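## 4. Setting up route tracking on the Zaltimari watch

Read this section before your first outing. The quick start card in the box says the watch is "ready to walk" after charging. It will record something at that point, but I would not trust the distance.

### 4.1 What you need

- The watch, charged to at least half
- The charging clip (the short cable with the square end)
- A phone with the Wastura app installed
- Open sky, with no roof or tall walls close by

The app asks for your contacts during install. Tracking works the same if you say no.

### 4.2 First satellite fix

1. Put the watch on your wrist and tighten the strap until it no longer slides.
2. Go outside and stand still.
3. Hold the top button until the menu opens, then choose **Walk**.
4. Wait for the satellite icon to stop blinking. Do not press **Start** yet.
5. When the icon is solid, wait one more minute.
6. Press **Start**.

The watch lets you press **Start** during step 4 and gives no warning. If you do, the first part of your walk will be drawn as a straight line from wherever the watch last had a fix. Gervasio Henríquez tested an early unit this way and got a line across a lake.

> **Note:** "Instant Fix" in the settings menu downloads satellite positions ahead of time. It shortens the wait on the second and later walks. I have not seen it do anything on the first one.

### 4.3 Choosing a recording interval

Open **Settings > Recording**. There are three choices.

| Setting | What it does | Use it for |
|---|---|---|
| Every second | Saves a point each second | Winding trails, woods |
| Smart | The watch decides | See below |
| Long life | Saves a point every 20 seconds | Straight roads, all-day outings |

**Smart** is the factory setting. The booklet says it "adapts to the way you move." In our walks it mostly adapted by skipping bends. On a looped trail with many turns, Smart came up 340 meters short of what the same watch gave on **Every second**. Change it unless battery is your only worry.

**Long life** cuts corners too, but at least it says so.

### 4.4 Calibrating your stride

The watch falls back on counting steps when it loses the satellites, and it guesses your step length from your height. The guess is poor for anyone who walks with poles, pushes a stroller, or has short legs for their height. Calibrate it.

1. Choose a stretch you know the length of. A running track is best. A path with marker posts will do if you believe the posts.
2. Walk it once at your normal pace with nothing switched on, to settle into your stride.
3. Return to the starting point and open **Settings > Stride > Calibrate**.
4. Press **Start** as your foot crosses the mark.
5. Walk to the far mark without stopping, and press **Stop** as you cross it.
6. Enter the true distance with the side buttons. Hold a button down to move faster through the numbers.
7. Press the top button to save. The watch buzzes twice.

If it buzzes once, the value was not saved and you have to begin again at step 3. There is no message on the screen either way.

Calibrate on the kind of ground you walk most. People take shorter steps on loose stones than on pavement, and a stride saved on a rubber track will read long on gravel.
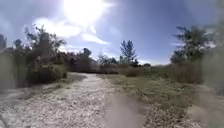 ### 4.5 Checking the result

1. Walk the same stretch again, in the other direction.
2. Compare the reading with the true length.
3. If the two are within a few steps of each other, leave it alone.
4. If they are not, calibrate again. Do not average the two by hand. The watch already keeps the earlier value and blends it with the new one.

Nélida Medina checked the step count separately by clicking a hand counter over one full outing. Her counter said 2177. The watch was 20 over, and I would call that good. The "lab-grade accuracy" sticker on the box I would call something else, and I have asked Priteck twice which lab. No reply so far.

> **Caution:** Do not clear the stride value to fix a bad reading. **Clear** also wipes your saved walks, and the screen that asks you to confirm does not mention them. Copy your walks to the phone first (see 4.6).

### 4.6 Copying walks to the phone

1. Turn on Bluetooth on the phone and open Wastura.
2. On the watch, choose **Send**.
3. Keep both within arm's reach until the bar is full.
4. Open the newest walk in the app and look at the map before you delete anything from the watch.

The watch stores up to 678 walks, according to the booklet. I have never filled one, so I can't say what happens when you reach the limit. The booklet doesn't say either.

If a walk shows up in the app with a distance but no map, send it again. If it still has no map, the points were never saved and the app is showing you step distance only.

### 4.7 Features you can leave off

- **Trail Mood.** Asks how you feel every half hour. Drains the battery.
- **Auto Pause.** Stops recording when you slow down. It also stops on steep climbs, when you are slow but very much still walking.
- **Terrain Sense.** Supposed to tell pavement from dirt by the shake of your wrist. Ayten Dönmez wore it on both for a full afternoon and it reported "sand."

Heart rate is covered in section 5.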